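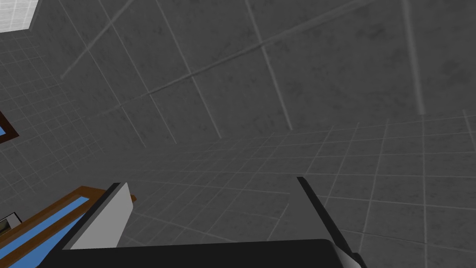 Sólveig Bech
Research Engineer, Simulation and Test, Þórarinsdóttir Laboratory

Figure 4. Rendered view from the Pladska tiled-room scene, looking up past the open two-finger gripper toward the ceiling.

4. Evaluation of the Pladska scene kit

4.1 Scope

Pladska is a commercial scene kit sold by Runico for training and testing manipulation policies in simulation. It is delivered as a set of furnished and unfurnished rooms, a gripper library, and a scripting layer called Druvach that places the arm, draws the task objects, and writes out rendered views together with joint states. We reviewed the kit as a buyer would receive it. No changes were made to the room geometry, and the default materials were kept unless stated otherwise. Licensing and support terms are treated separately in Section 6.

The review covers three points: whether rendered views are consistent with the logged arm pose, whether the gripper state can be recovered from the views alone, and how the surface materials affect feature matching between neighboring views. The physics engine supplied with the kit was not tested for contact accuracy. Leite and Becerra treat that question in a companion report, and we use their friction settings throughout.

4.2 Procedure

A set of 1000 arm poses was drawn in the tiled room using the Druvach sampler with its default limits. The default limits are wide. They admit poses in which the gripper faces away from the work surface, and a share of the resulting views show mostly walls or ceiling. We kept these in the main set, as a policy trained on the kit will meet them during recovery motions and after failed grasps.

From the main set, 200 poses were selected for manual labeling. Labels were gripper state (open, partly closed, closed), presence of an object between the fingers, and the dominant surface in the upper half of the view. Two labelers worked independently. They agreed on all labels for 187 of the poses. The remaining cases were settled by a third reader, Halfdan Zoëga, and most of them concerned the boundary between "open" and "partly closed" when one finger was seen nearly edge-on.

4.3 Gripper state

The gripper model is easy to separate from the room in the default lighting. In Figure 4 the pale face of the left finger and the black body of the right finger both stand out against gray tile, and the gap between them is empty. The gripper was labeled open by both labelers. The two fingers nevertheless look quite unlike each other from this angle: one presents a broad plate, the other a narrow slab. A detector that expects the fingers to appear as a symmetric pair will do poorly on such views, and we recommend that buyers include steep poses when training one.

Dark gripper parts caused no trouble in this room. They may do so in the storage room supplied with the same kit, where the shelving material is close to black. We did not measure this.

4.4 Surface materials

The ceiling and the walls of the tiled room behave differently under feature matching. The ceiling uses large panels with a mottled texture and faint seams. The walls use small square tiles with light grout lines. Wall corners are sharp and plentiful, but the pattern repeats, and a match can slip by one tile or more without a large rise in residual error. The ceiling gives fewer corners, though its speckle helps to reject false matches once the image scale is high enough.

Windows and ceiling lights act as anchors in practice. The brown frames and blue panes are the only strongly colored areas of the room shell in Figure 4, and a partial view of one was often enough to fix the position of the tile grid. When we masked windows and lights in the matching step, some 40 of the labeled poses could no longer be placed reliably. All of these had small wall tiles over most of the view.

The flat gray shading is a further limit. Adding mild color variation between tiles is possible through the material editor – Lærke Steinarsdóttir prepared one such variant for us in July – but the change is not preserved when a scene is re-exported from Druvach. Runico lists this as a known issue in the release notes.

4.5 Pose consistency

Logged poses and rendered views agreed in every case we checked by reprojection of the window corners. The check could not be applied where fewer than two corners were visible, and those poses are reported as untested in Table 3.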